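Drucken | Per E-Mail senden

Deko-Obst wegräumen: Tüte oder Kiste?

Furkitz, 3. März 2023

Hallo zusammen, ich hab mir über die Jahre einen ganzen Haufen Kunstobst zugelegt (ja, ich weiß!) und wechsle das je nach Jahreszeit durch. Bisher fliegt alles in einen Karton, und im November finde ich dann die Hälfte nicht wieder.

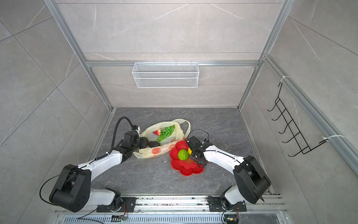

Mein Plan wäre jetzt, alles in dünne Tragetüten zu packen, pro Teller eine. Halten die das aus oder drücken sich die Sachen gegenseitig platt? Und wohin mit den Trauben, die verhaken sich bei mir immer mit allem. Ich hab übrigens nur ein Regalfach frei, 100 cm breit, mehr geht nicht.

Brovholm

Tüten gehen super, mach ich seit Jahren so! Künstliches Obst wiegt ja fast nix. Meine Reihenfolge:

- Trauben zuerst, die Tüte dabei auf die Seite legen, dann rutschen sie einfach rein. Die anderen Früchte bleiben solange auf dem roten Blütenteller.

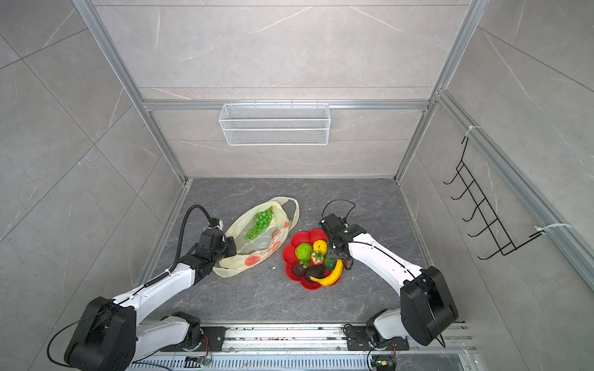 - Danach der Rest, Dickes und Noppiges nach unten, die kleinen roten Sachen obendrauf. Oben lass ich offen, so kann ich reingucken und muss nicht alles auskippen. Der leere Teller kommt extra.
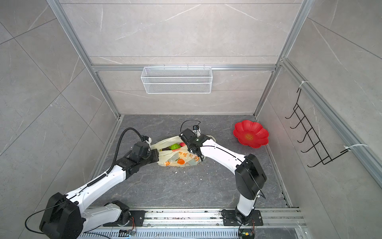 - Griffe nur locker zusammendrehen und ab ins Fach, aber bitte nicht neben die Heizung, mir sind da mal 3 Zitronen komplett verklebt.

Aydoğan

Kauf dir ne Kiste mit Deckel, fertig.

Mindeo

Kiste hätt ich auch gesagt, aber Trauben trotzdem vorher in ne Tüte. Und vorher abstauben!!

Drucken | Per E-Mail senden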